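Flasel Urnow
Software de desglose y planificación de rodaje

Inicio > Productos > Preproducción > Flasel Urnow

Referencia: 2591
Última revisión de esta ficha: 30 de septiembre

Urnow importa un guion en formato de texto estructurado, lo divide en secuencias y genera a partir de él las hojas de desglose, el plan de rodaje y las órdenes diarias. Está dirigido a productoras de largometraje y ficción seriada que trabajan con varias versiones del guion en paralelo. La aplicación se instala en local; no requiere conexión permanente, salvo para la validación de la licencia y la sincronización entre puestos.

Importación del guion

El importador reconoce encabezados de secuencia, acción, personaje, diálogo y acotación. Los encabezados que no siguen la sintaxis INT./EXT. pasan a una cola de revisión manual y no se numeran hasta que el usuario los confirma. La numeración queda bloqueada al cerrar la versión de rodaje. Las secuencias añadidas con posterioridad reciben sufijo alfabético (34A, 34B) y las eliminadas conservan su número con la marca OMITIDA.

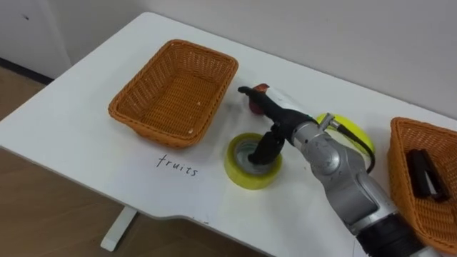 Cada versión se almacena completa, sin diferencias incrementales, de modo que puede abrirse una versión antigua aunque falten las intermedias. La comparación entre dos versiones señala cambios de diálogo, de decorado, de reparto y de duración estimada en octavos de página. El informe resultante se exporta en PDF o CSV.

Desglose

Las categorías predefinidas son 20, con códigos de color editables. El etiquetado se hace sobre el texto del guion. Un elemento etiquetado en una secuencia se propone automáticamente en las demás, pero no se aplica sin confirmación. Los elementos vinculados (por ejemplo, un vehículo y su conductor de escena) se trasladan juntos al plan. El catálogo admite hasta 476 elementos por proyecto en la licencia básica y no tiene límite en la licencia de producción.

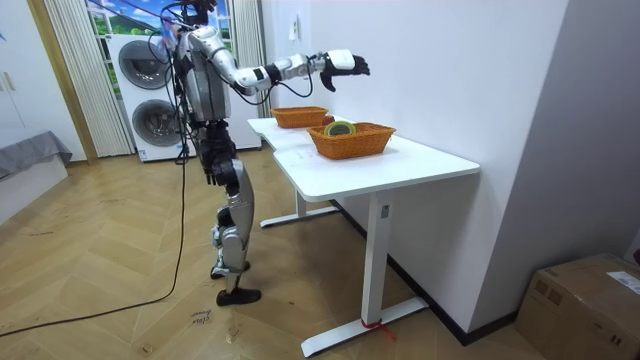
Plan de rodaje

El plan se presenta en tiras verticales u horizontales. El usuario define jornada máxima, descanso entre jornadas y fechas bloqueadas por actor o localización. Los conflictos se marcan en la tira afectada y en el panel de incidencias. La ordenación automática tiene dos criterios, localización y disponibilidad de reparto, que pueden combinarse con un peso para cada uno.

El módulo opcional Ji añade el cálculo de horas nocturnas y de desplazamientos entre unidades. Se licencia por proyecto y caduca con él.

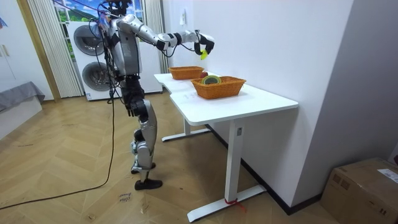
Los cambios del plan no se trasladan a una orden diaria ya publicada. Para ello hay que generar una nueva revisión, que hereda la numeración de la anterior y lleva impresa la hora de emisión.

Compatibilidad

Proyectos creados con Jokura: apertura directa a partir de la actualización de marzo. Las anotaciones al margen se conservan; los colores personalizados, no.
Formatos de entrada: FDX, Fountain, texto sin formato.
Formatos de salida: PDF, CSV, XLSX.
Idiomas de la interfaz: español, catalán, portugués, inglés.

Licencia

Básica: un puesto, un proyecto activo.
Producción: puestos ilimitados en la misma red, proyectos ilimitados.
El paso de básica a producción no exige reinstalar. La clave se introduce en Ajustes > Licencia.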